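Menavik Bench Kit, reviewed: can it do the chores yet?
Posted 2026-07-16 by Wellington Mendonça
Filed under: Arms and grippers, Software

The Menavik Bench Kit is a software package for people who want to find out whether an arm and a two-finger gripper can take on small jobs at home or in a workshop. For the licence fee you get a simulated room, a simulated arm, a set of task scenes and a scoring tool. No hardware is included. I bought a single-seat licence in June and have run it most evenings since, on the same desktop I use for everything else.

Installation took 79 minutes, most of it download. The installer is dull and works. The documentation is a single long page with no index, and two of the configuration keys it lists have been renamed in the current release. The old names are accepted without complaint and then ignored, which cost me an evening.

The task I spent longest on is the button task. The arm has to go to a domed push button of the requested colour, line up over the small knob on top and press it with the fingers closed. As household work it stands in for the light switch, the kettle, the start button on a washing machine. On a shop floor it stands in for cycle start. A child manages it without thinking.

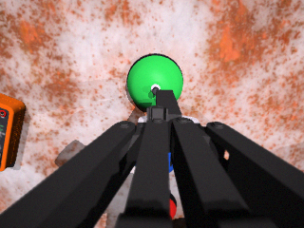

The bundled controller, called Plakham, takes the wrist view and the room view and puts out joint targets. I ran 381 attempts on the stock table. It pressed the requested button in 261 of them. The remainder fell into a few groups. The commonest failure was a press that landed on the dome beside the knob and slid off. Next came the arm that stopped short and stayed there until the timer ran out. Wrong colour was rare, and nearly always happened when the request was changed after the arm had begun to move.

Stopping short is the one that interests me. Close in, the fingers and linkages cover a good part of what the wrist view has to work with, and Plakham seems to lose confidence exactly when it needs another centimetre. A person in the same position goes by touch. The kit does simulate contact force, but Plakham does not read it. Coutinho, the third-party controller sold as an add-on, does read it, and it hardly ever stalls. It is also slower, and presses harder than I would want on a real appliance.

Surfaces matter more than I expected. The kit lets you swap the table finish, the wall colour and the lights. On the plain finishes both controllers behave much the same from run to run. On the busy stone finish, with strong shadows, Plakham wanders on its approach and corrects late. Anyone with a patterned worktop should take note. So should anyone whose bench is stained with oil.

Clutter is handled better. Objects that have nothing to do with the task can be left standing on the table, and I saw very few collisions with them. The planner keeps the arm high until it is over the target and then brings it down vertically. This is cautious and looks slow, but I would choose it for a kitchen. 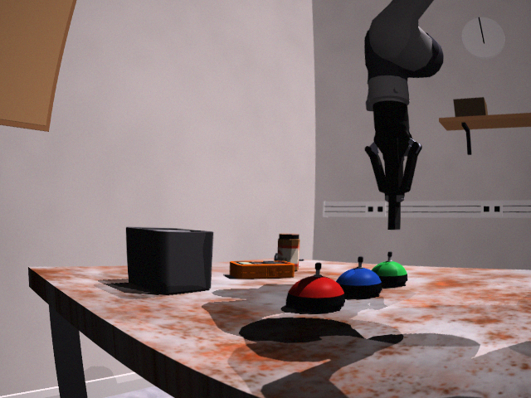
Fingers closed above the green button, stone finish, room view.

The scoring tool is the best part of the package. Each attempt is saved with its joint log and both views, and can be replayed at any speed. You can filter by failure type, although the types are fixed and you cannot add your own. Export is to plain text. I had one corrupt log in a batch of 260, and the tool skipped it with a clear message.

Other complaints. The licence is tied to one machine and moving it means writing to support. The simulated arm has no backlash and no cable drag, so timing figures will flatter any real arm you compare them with. The Akham scene pack, which adds drawers and cupboard doors, costs nearly as much again as the base kit and shipped with one drawer that opens through its own front panel.

As to chores: pressing one known button on a clear approach is close to usable in simulation – I would let it start a dishwasher if I were standing next to it. Loading the dishwasher is another matter, and I got nothing from the drawer scenes that I would call reliable. For a workshop with fixed machines and steady light the picture is brighter, but a solenoid on the start button will still do the same job for far less money.

Worth buying if you write controllers or need to compare them. If you want the washing up done, keep your gloves. I will rerun the button task when Plakham gets its force input, which Menavik lists as planned without giving a date.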